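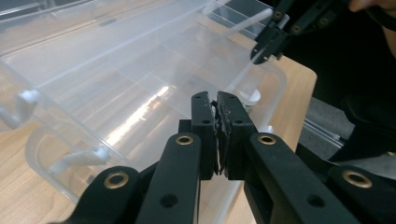 1/9
Last week our robot arm at Brikden broke the latch of a storage box and a piece of plastic flew past Ladi Amadi. She was not hurt. I write down what we found, maybe it helps other people who collect training data with hand-held grippers.

2/9
The task is simple on paper. Go to the clear box on the table, take the latch, move it, let go. We record people doing it with the hand-held grippers, one in each hand, and the model learns from the recordings. The arm then had to repeat it with its own gripper.

3/9
What happened: the arm reached the latch in the correct place. Then it closed, and it did not stop closing. The force limit in the controller should catch this. It was set for an older and heavier task, and no one had changed it back. This part is our mistake and it has no excuse.

4/9
But why did the model ask for so much closing? I spent two evenings with the logs. In one part of the recordings the finger width goes below zero when the fingers are shut. A gap below zero cannot exist. The zero point had moved.

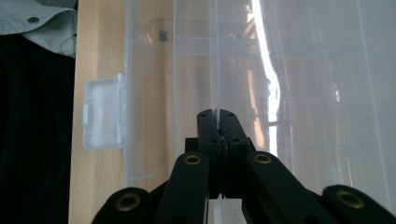

Naveed Arain asks if the clear plastic could be the cause, because cameras have trouble with it. I thought the same at first. We do have position errors on transparent boxes, reflections are a real problem for us. But the width in our setup does not come from the camera, and the position was good on the day of the accident.

5/9
The cause was a loose screw in the width sensor holder on one gripper, the one we call Kerach. When the screw is loose, the holder turns a little each time you squeeze hard. Uchenna Yusuf found it with her fingers in one minute, after my two evenings with the logs.

6/9
The full set has 3,385 recordings. I marked every one made with Kerach after the screw became loose, and they are out of training for now. I don't want to correct them with an offset – the error grows during the session, so one number does not repair it. 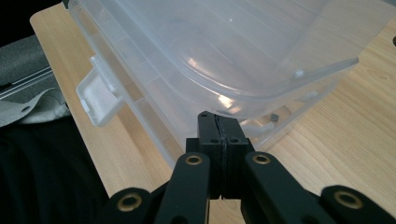 7/9
New rule from 31/03/2025: before each session you close the fingers fully with nothing between them, and the software reads the width. If it is not zero within the tolerance, recording does not start. Same check again at the end. If the end check fails, the session is not used.

8/9
For the arm: the force limit is now saved together with the task, so you can't load one without the other. The first 24 runs of any new model are done at low speed, with safety glasses, and with one person who only holds the stop button. Antonina Zakharchenko wrote this part and I agree with all of it, also with the glasses.

9/9
Still open: I don't know if the model trained without the bad recordings will close more softly. The training runs this week. If you use a similar sensor holder, please check the screw, and tell me what thread glue you use on plastic. Ours made small cracks.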